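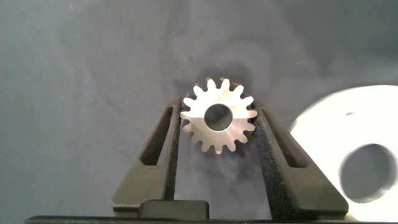

A small metal spur gear with a round center bore.

Spur gear

A spur gear is the plainest kind of gear. Teeth cut straight, parallel to the shaft. Two of them mesh on parallel shafts and turn in opposite directions. Used in clocks, hand drills, washing machines, winches, mills, toys. Also called a straight-cut gear, mostly by car people.

Basic terms

Pitch circle — the imaginary circle where two gears would touch if they were smooth rollers. Most sums start from it.
Module — pitch diameter in millimeters divided by the number of teeth. Two gears have to share a module to mesh. In the US, diametral pitch is used instead, teeth per inch of pitch diameter.
Pressure angle — usually 20 degrees now, 14.5 on older work. Don't mix them.
Bore — the hole for the shaft. Can be plain, keyed, splined or D-shaped.
Pinion — the smaller gear of a pair.
Backlash — the small gap between meshing teeth. Some is needed for oil and for heat growth. Too much and the pair rattles when the load reverses.

Ratio

Divide the teeth on the driven gear by the teeth on the driver. A 17 tooth pinion driving a 34 tooth wheel gives a ratio of 2 to 1: half the speed, twice the torque, less friction losses. An idler gear between the two changes the direction of the last shaft but not the ratio.

Small pinions have a problem called undercutting. With a 20 degree pressure angle and standard tooth depth, 17 teeth is the usual lower limit before the cutting tool starts eating into the root of the tooth. Gears with 13 teeth are still common, made with what is called profile shift, where the cutter is held a bit further out from the blank.

Tooth shape

Nearly all modern spur gears use the involute curve, the path traced by the end of a string unwound from a circle. Main advantage is that the ratio stays constant even if the shafts are set slightly too far apart. Clockmakers went a different way and kept cycloidal teeth, or shapes close to it, which run well when a large wheel drives a tiny pinion under light load. See Cycloidal gear.

Making them

Hobbing is the common method. A worm-shaped cutter and the blank turn together and the teeth are generated as the hob feeds across. Shaping is slower but can do internal gears. Milling one tooth space at a time with a form cutter and a dividing head is fine for repairs and one-offs. Cheap small gears are stamped, molded or pressed from metal powder. Gears for hard service are heat treated and then ground, becuase hardening moves the metal a little.

Materials: carbon and alloy steel, cast iron, brass, bronze, nylon, acetal. Wood before all of those, and in some mills still.

The Gurkeck mill

A much-quoted local case. The grain mill at Gurkeck ran wooden-toothed wheels, the teeth cut from apple and set one by one into an iron rim. When the upper pair was replaced with cast iron the noise was bad enough that people in Plidmont, across the river, complained. The miller put wooden teeth back in the larger wheel and left the pinion iron. This mixed pairing (a mortise wheel) was already normal elswhere. Morag Nisbet's pamphlet on the mill, Teeth of Apple, gives the tooth counts and a drawing of the drive, and says the wheel was greased every December with the stones lifted.

The iron pinion is kept at the Fistwood museum. Not on permanent display.

Noise and wear

Straight teeth meet along their full width all at once. Hence the whine. Helical gears engage gradually and run quieter, but push sideways on their bearings, which spur gears don't. A car's reverse gear is often straight-cut, hence the sound when backing up.

Common failures: pitting near the pitch line, scuffing from poor oil film, bending cracks at the root. A pair turning at 3000 rpm sees a lot of tooth contacts in a shift, so fatigue matters more than a single heavy load in most machines.

See also

Helical gear
Rack and pinion
Bevel gear
Gear train
Mortise wheel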